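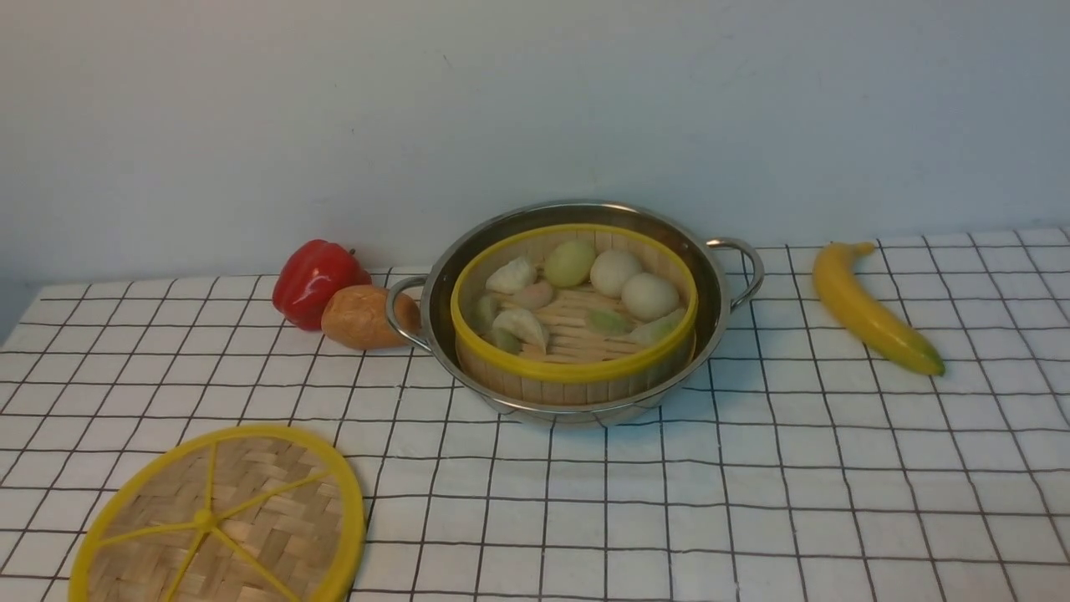

One reader of the Pliltstead toy library's newsletter held that a play steamer teaches a child more about supper than a whole plastic cooker does, and a good many parents who have knelt at a low table waiting for an invisible dumpling would be inclined to agree.

A toy dim sum set is a kind of play food made up of small imitation dumplings and buns, usually served from a steamer basket, and often used together with a pot, a few vegetables and whatever else has drifted over from the rest of the toy kitchen. It belongs to the larger family of pretend-cooking toys, alongside tea sets, cutting fruit and the ever-popular pizza with its removable toppings.

Contents

The pieces imitate foods that are cooked by steam. Round buns are nearly always included, most of them white, though a pale green one is a pleasant sight among the others. Pleated dumplings, gathered up to a point at the top, are the ones children tend to reach for first. Crescent dumplings come next, and many sets add a few in green or a soft pinkish tan, so that a young cook can decide for herself which is spinach and which is shrimp — and change her mind before it gets to the table.

Pieces may be made of wood, felt, soft plastic or hard plastic. Felt is quiet and kind to bare feet, but it holds on to crumbs and dog hair. Hard plastic wipes clean in a moment and makes a very satisfying rattle, at least to the person doing the rattling.

The basket and pot

A bamboo basket has a woven or bent side wall and a floor of thin parallel slats, with gaps that would let the steam rise in real use. Some have a band of color at the rim. Many families skip the toy version altogether and hand over a small kitchen steamer that has seen better days, and it serves beautifully.

In real cooking the basket stands over simmering water, and children like to copy this by setting it inside a pot. A shallow stainless steel pot with a loop handle on each side is a good choice, being easy for two small hands to carry. The basket should drop in and lift out without a struggle. A snug fit looks handsome but leads to pinched fingers and a good deal of calling for help.

Play

Children from the age of 3 will fill and empty the basket happily for its own sake, and it may be a long while before anyone is invited to eat. Later on the game grows into a restaurant, with orders taken, orders forgotten, and a bill of 136 dollars for 2 buns. Sorting by color or shape comes along naturally, as does sharing out, for a basket set down in the middle of a cloth more or less asks to be shared.

Other play foods find their way in as well. A red bell pepper or a brown potato has no particular place in a dim sum lunch, but a child who owns one will certainly wait for the chance to cook it, and the pepper usually ends up as a side dish. The Trekarard play group in Pliltstead keeps its vegetables and dumplings in one shared tub for this very reason, and tidying up is much the quicker for it.

Care

Bamboo should be wiped with a barely damp cloth and left to dry in the open air before it is put away, as a basket shut up wet will soon smell of cellar. Splinters along the slats can be smoothed with fine sandpaper. Plastic pieces may be washed in warm soapy water. Felt ones are best dabbed clean and reshaped by hand, pleats and all.

See also: Play kitchen; Tea set; Bamboo steamer; Cutting fruit

Page last edited 19 October 2022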